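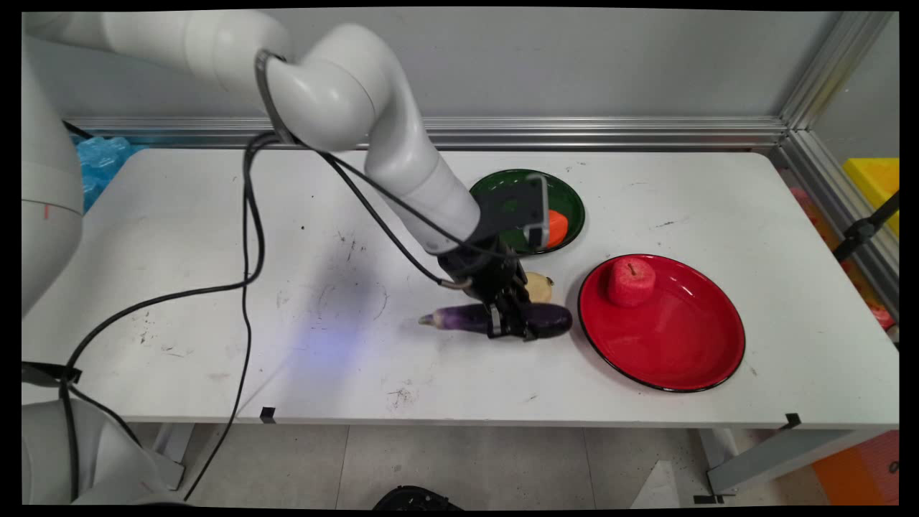
Radka Delić

Sprechzettel, Stand 2022-12-30
Vortrag "Was gehört auf den Teller? Spiellebensmittel in Kita und Vorschule"

Begrüßung, kurz. Dank an Vesela für die Einladung. Handys bitte leise. Skript liegt hinten aus, kommt auch per Mail.

Einstieg: Aubergine. Frage ins Publikum: Wer hat als Kind eine gegessen? Wer hat eine in der Spielküche gehabt? Hände zählen lassen, nicht kommentieren. Pause.

Dann Bild. Aubergine lila, glänzend, Stielansatz hell grünlich-weiß. Kinder sagen bei uns erst "Birne", dann "Gurke", einer "Wal". Wort kommt erst über Anfassen und Sortieren. Nicht vorsagen!! Warten.

Zwei Teller, grün und rot, beide rund. Mehr braucht es am Anfang nicht. Auf dem roten der Apfel, rosarot, Stielchen oben, sieht nach Schaumstoff aus. Auf dem grünen was Oranges, vermutlich Karotte. Aubergine liegt noch auf dem Tisch. Das gelblich-beige Ding dahinter: Kürbis? Kartoffel? Publikum raten lassen. Genau das ist der Punkt, Erwachsene sind sich auch nicht einig.

Überleitung: Mehrdeutige Teile NICHT aussortieren. Die bringen die besten Gespräche. Beispiel aus der Gruppe: elf Minuten Streit, ob Kartoffel oder Kürbis, am Ende eigene Kategorie "Erdsachen". Von mir kein Wort dazu. (Hier langsam reden, letztes Mal in Skosari zu schnell, hinten keiner mitgekommen)

Teil 1, Ordnen
- nach Farbe: rot zu rot, grün zu grün. Leicht, aber nach drei Runden langweilig. Apfel auf rotem Teller = Farbe? oder Zufall? Fragen!
- Obst / Gemüse. Achtung, Aubergine ist botanisch eine Beere. Kommt garantiert als Zwischenruf. Küche sagt Gemüse, wir auch, weiter.
- mag ich / mag ich nicht. Vorsicht, kippt schnell ins Alberne
- wächst oben / wächst unten. Mein Liebling. Ab fünf.

Tellerfarbe zwischendurch tauschen, sonst lernen sie "grün = Gemüse" und sonst nichts. Mir selber passiert, April, ganze Gruppe. Apfel auf grünem Teller war für die ein Skandal. Kurz erzählen, Lacher mitnehmen.

Teil 2, Material
Schaumstoff: leicht, leise, fällt niemandem auf den Fuß. Nachteil Bissspuren, Reinigung mühsam. Unter drei gar nicht, Stücke können abgehen.
Holz: schwer, klappert, hält. Farbe platzt irgendwann.
Kunststoff: abwaschbar, rollt weg.
Echtes Gemüse dazulegen! Eine echte Aubergine neben die gespielte. Gewicht vergleichen, riechen, aufschneiden (nur wir schneiden). Danach kochen, wenn Küche mitmacht.
Kataloge: Alora und Plirkano liegen auf dem Tisch am Eingang, ich kriege da nix für, bitte dazusagen.

Teil 3, Tischfläche
Heller Tisch gut, Farben kommen raus. Dunkle Kratzer und Flecken egal, die hat jeder benutzte Tisch. Wenig drauf. Wir hatten mal die komplette Kiste ausgekippt, Chaos, nach zwei Minuten flogen die Sachen. Seitdem: vier, fünf Teile, Rest bleibt zu.
Teller mit Abstand zueinander. Liegen sie zu eng, landet alles irgendwo dazwischen und das Kind muss sich nicht entscheiden.

Zahlen, nur falls Zeit: 494 Beobachtungsbögen aus unseren Häusern. Auswertung macht Frau Georgiev, Fragen dazu an sie, NICHT an mich. Keine Prozente nennen, ist noch nicht fertig.

Übung, Kleingruppen (Kisten stehen unterm Fenster)
Jede Gruppe zwei Teller, ein paar Teile, eine Regel ausdenken. Nachbargruppe errät die Regel, ohne zu fragen. Nur schauen. Wer laut wird, dem sag ich nochmal das mit dem Warten.
Hinterher einsammeln!! In Georgiou fehlte eine Karotte, war meine Lieblingskarotte.

Fragerunde. Erwartbar:
"Ist das nicht Verschwendung, echtes Gemüse?" Wird gekocht, siehe oben.
"Und Allergien?" Liste der Gruppe vorher anschauen, immer.
"Mein Kind isst trotzdem keine Aubergine." Muss es auch nicht. Geht ums Wort und ums Ordnen, essen ist ein anderer Vortrag.

Schluss: Feedbackzettel, Stifte zurück. Kisten in den Flur, Raum muss leer sein. Ladekabel vom Laptop nicht wieder vergesen.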